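Robot Learning from Demonstration
Unit 6 notes: What does a demonstration teach?
Nerys Hughes

Read before the lab. Bring your logbook.

6.1 The claim

You will have seen the claim in one form or another: show the robot the job a few times and it will pick it up. The Indance brochure in the course folder says a shop-floor worker can "teach by showing" before the coffee break. I want you to leave this unit with a clear idea of how much of that sentence you believe. I believe the part about the coffee break.

A demonstration is a recording. It holds joint positions, gripper openings, camera frames and the times at which each was taken. It doesn't hold what the person was trying to do, what they were worried about, or which of their movements mattered. Whatever the learner gets out of the recording, it has to get from those numbers.

6.2 Two ways of showing

By hand. You take hold of the arm and push it through the motion (kinesthetic teaching). You feel the weight of the arm and you feel contact, at least a little. The drawbacks are that your own body is in the camera view during training and gone at run time, and that two arms are hard to guide with one pair of hands. People also tend to drag the arm along paths that suit their shoulders.

By remote control. You stand or sit back and drive the arm with a handheld controller, a second "leader" arm or a glove. The camera view is cleaner, and you can run two arms if your interface allows it. What you lose is touch. On our setup there is no force feedback at all, so when you squeeze something you're judging by eye, and your eye is late.

The textbook chapter treats these as a matter of taste. I don't agree. Pick the one whose faults your task can put up with, and write in your report which faults those are.

6.3 The Bovulham set

The set we use has 200 demonstrations of liquid-handling tasks. That sounds like plenty until you sort them by operator. Nearly all come from 2 people, and once you know their habits you can tell who was driving from the gripper trace alone. One pauses before every grasp. A policy trained on her runs pauses too, and I have heard a visitor praise it for being careful.

13 of the demonstrations have been marked "failed" and left out of the standard split. I think this is a mistake. In several of them the operator misses, backs off and tries again, and that is the only recovery behavior in the whole set. Jia, the loader script, will let you put them back with one flag. Do so, and compare.

6.4 Why liquids are a hard case

Pushing a block forgives you. Work with a syringe does not. The barrel is smooth and can roll, the fingers have to close at the right spot, and the plunger has to move along its own axis while the barrel stays put. Then there's the liquid, whose level is something a learner must read through plastic walls.

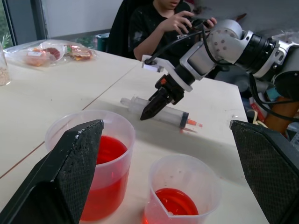
Look at the wrist view with a learner's problem in mind. Red liquid in two translucent cups, more in one than in the other, and a clear syringe lying on a pale wooden table behind them. One finger of the near gripper hides part of the larger cup. A person will say at once that the syringe is for moving the liquid. The policy has been told nothing of the kind, and it may well settle on the bright red patch as its cue and ignore the syringe until it's in the fingers.

Senan Mac Mathúna objects that I'm asking too much of the method, and that if the liquid ends up where it should, he doesn't care what the policy thinks a syringe is. He would sooner have a dull policy that works on one table than a clever account of why it shouldn't. Fair enough, for one table. My question to him is what happens when the liquid is clear, and so far his reply has been to add dye.

6.5 For the lab

Work in pairs. Each of you drives the same task by remote control, then trades places. Don't coach each other.

Log every retry, including the ones you're embarrassed by.

Train on one partner's runs and test with the cups moved a hand's width to the left. Then swap the dye for plain water and test again. Change nothing else between tests.

In the write-up, give the success count and the number of attempts together. A percentage by itself will be handed back.

Reading: Remwood lab notes, sections on operator habits and on relabeling. Skip the introduction.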